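The clean desk has its own clergy

by Vanderleia Tavares

Gleice Toledo tidies for Florncombe, and begins with bare surfaces.

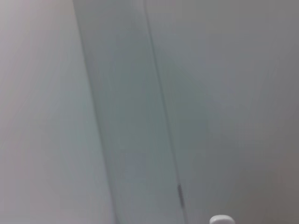
2 min read

Her rule is that every desk may keep one silly thing. Mine owns 34 pens and writes with 2.
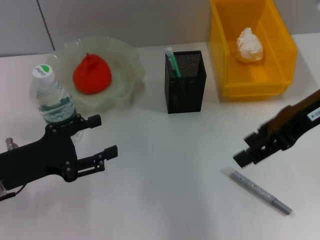
Pens upright, silly thing in the green bowl.

The yellow bin she calls “the honest drawer”. It's for whatever you'd otherwise hide, and mine fills by December.

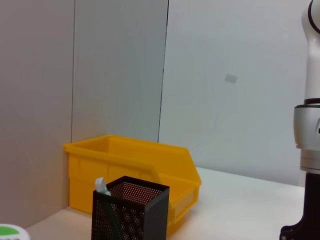 Mesh in front, colour behind.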